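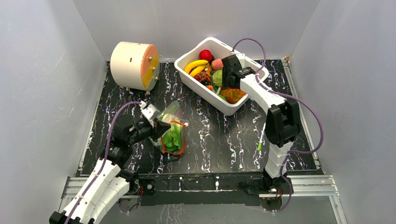 4. Setting up the counter: drawer unit and produce bin

The Veden drawer unit and the Joreck bin are sold together and are meant to live together. Allow 20 minutes for this section, or 90 if you plan to discuss it with your household.

4.1 Placing the drawer unit

1. Wipe the countertop and let it dry. Crumbs under a foot will make the unit rock, and you will blame us.
2. Stand the unit on its feet near the back of the counter, with the knobs facing open space.
3. Pull each drawer by its knob, all the way out and back in. A new drawer is stiff. If it still sticks after 20 pulls, take it out and check the runners for packing tape.
4. Decide what goes in each drawer before you fill any of them. The colors on the front are there to help you remember. They don't mean anything else, despite the letters we receive.

CAUTION: Open one drawer at a time. The unit is light and will tip toward whoever is greediest.

Note: The slot in the curved side is a handhold. It is not for coins, mail or toast.

4.2 Filling the bin

1. Set the bin within reach of the unit but leave about 2 inches between them, so the drawers can open.
2. Wash the bin in warm water before first use. Skip the dishwasher, which does sad things to the rim.
3. Put hard fruit in first. Apples can take a certain amount of abuse.
4. Lay bananas along one end, curve to the wall. Keep them off the peaches. Bananas ripen everything near them, peaches especially, and have never once apologized.
5. Add grapes last, in whole bunches. Loose grapes travel to the bottom and are found in July.

CAUTION: Lift the bin from underneath with both hands when full. The rim is for looks and for light loads.

Note: If fruit flies appear, empty the bin, wash it, and throw out whatever you were pretending was still fine.

For replacement knobs, see section 7. The Wysocka knob set fits this unit; the Jusach set almost does.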